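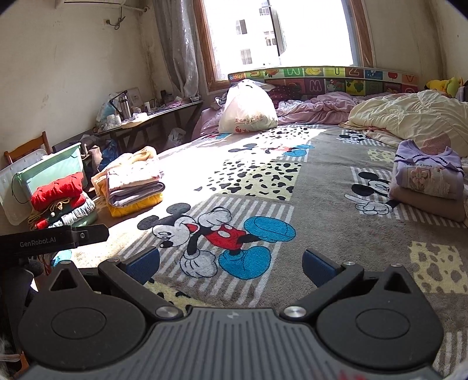
How to Fold a Large Plush Blanket

A plush blanket for a big bed is too wide to fold in your arms. Use the bed as your table and it takes five minutes.

1. Clear the bed. Move any folded clothes to a chair or dresser so they don't get rolled up inside.

2. Spread the blanket flat, print side up. Pull each corner toward its own corner of the bed. If yours has a patchwork print, the edges of the patches make good guide lines.

3. Brush off lint with your palm, working in one direction. Plush shows every hand mark, but they won't matter once it's folded.

4. Bring the left side over to meet the right. Smooth from the fold outward -- trapped air is what makes the stack lean.

5. Fold in half again the same way. You now have a long strip.

6. Fold the strip in thirds, starting at the foot of the bed. Press down with your forearms after each fold.

The finished bundle should fit a shelf 16 inches deep. If it's too wide, open it back to step 5 and fold the strip in quarters.

For storage over the summer, use a cotton bag and leave the top loose. Vacuum bags save space, but they flatten the pile. If that has already happened, shake the blanket out and hang it over a door overnight.

Mafalda Azevedo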